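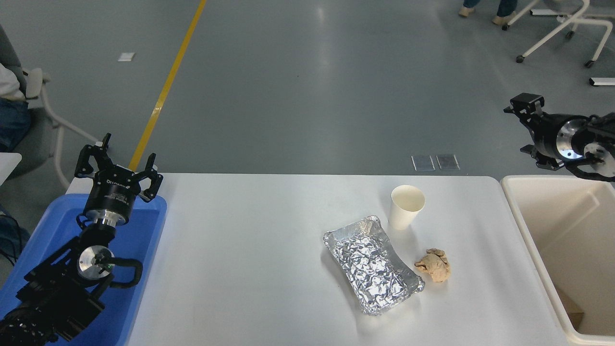 Table clearing station, two arms: foil tray, paper cup, crumpled paper.

Robot teleoperators wanted, paid, Idbridge site
Posted December 17, 2025

Pullinness is hiring operators for the winter block of the Zoëga project. Start in February. Part time, day shifts, on site only. No remote, sorry, the control rigs don't leave the building.

The job in short: you drive two robot arms by hand and clear a table. Trash off the table, table left clean. Then reset and do it again with the things in different spots. Every good run gets recorded and goes to the training team at Rultelau, who teach the robot to do it without you.

Sounds easy. Takes most people a few days before it stops feeling like wearing oven mitts.

What you'd be doing

Sitting at a control rig, one handle per hand, trigger on each for the gripper. You move, the arms move.
Clearing tables of cups, napkins, takeout trays and the like. Light stuff, mostly disposables.
Putting things back out between runs according to the layout card. Different layout every time, please actualy read the card.
Marking each run good, bad or unsure. Unsure is fine. Marking a bad one good is what hurts us.
Some two-handed work: passing an item from one gripper to the other, steadying a tray with one arm while the other picks.
Some hand-guiding too, where you hold the arm itself and walk it through the move. Mainly for new tasks before they go on the rig.
Short notes at end of shift. Two lines will do. "Left gripper slow to close after lunch" is a great note.

A session is 75 minutes, then a real break away from the rig. Max 3 sessions a day. We don't stretch this even when we're behind.

Who we want

Steady hands and patience with repeats. You will pick up the same cup a lot.
Comfortable sitting, with use of both hands and all fingers. Glasses fine, left-handed fine. If you need the rig set up differently tell us, seat height and handle position both adjust.
18 or over, allowed to work in the US.
Able to follow written instructions in English.
Can commit to at least 9 weeks. Training takes a while and we'd like to keep you after it.

No degree. No robotics background needed. We've had good operators come from sewing, dental labs, kitchens, crane work, and gaming of course. If you've never touched a controller, apply anyway.

Nice to have: any past teleop or data collection work, even a short stint. Say which kind of arms and what the task was.

How we like it done

Smooth and a bit slow. Fast jerky runs get thrown out.
Foil and thin paper cups crush easy, so close the gripper gently and stop when it holds. Balled-up paper is the opposite, squeeze it or it slips.
If you drop something, pick it up and carry on, don't stop the recording. Recoveries are useful to the training team. If it lands on the floor then yes, stop, mark it bad, reset.
Don't hide a fumble by restarting. Same as above really.
Arms never cross. If you need to reach over, hand off instead.
Hands and sleeves stay off the table while arms are live. Stop button is by your right knee, you'll practice hitting it on day one until it's boring.

Pay and practical stuff

Hourly, same rate in training as after. Rate is in the full posting pack, we send it before you come in so you don't waste a trip. Paid every two weeks. No per-run bonus, we tried it and got sloppy runs.
Site is on the ground floor, step-free, parking out back. Bus 347 stops at the gate.
Closed-toe shoes on the floor. Long hair tied back, no dangling lanyards or bracelets at the rig.
Cameras record the table and the area around it during runs, so people walking by can end up in footage. You'll get a consent form for that, read it before signing. Ask if anything's unclear.

Tryout

Everyone does a paid tryout, about two hours. Safety talk, a demo from one of the operators, then you on the rig with a few easy layouts. We're looking at how you improve from first run to last, not at the score. Most people are terrible on the first run. You hear back within the week either way.

To apply

Email the Pullinness hiring desk with "Zoëga operator" in the subject line. Include:

Which days and hours you can do
Earliest start in February
A few lines on any work or hobby where you use your hands
Any rig adjustments you'd want for the tryout

Resume optional. No cover letter, we won't read it. If you applied for the fall block and didn't get a place, you're welcome to try agian, just mention it so we can find your old tryout notes.

Tryout slots are filled in the order emails come in. Once the block is full we keep a waitlist, and people on it do get called.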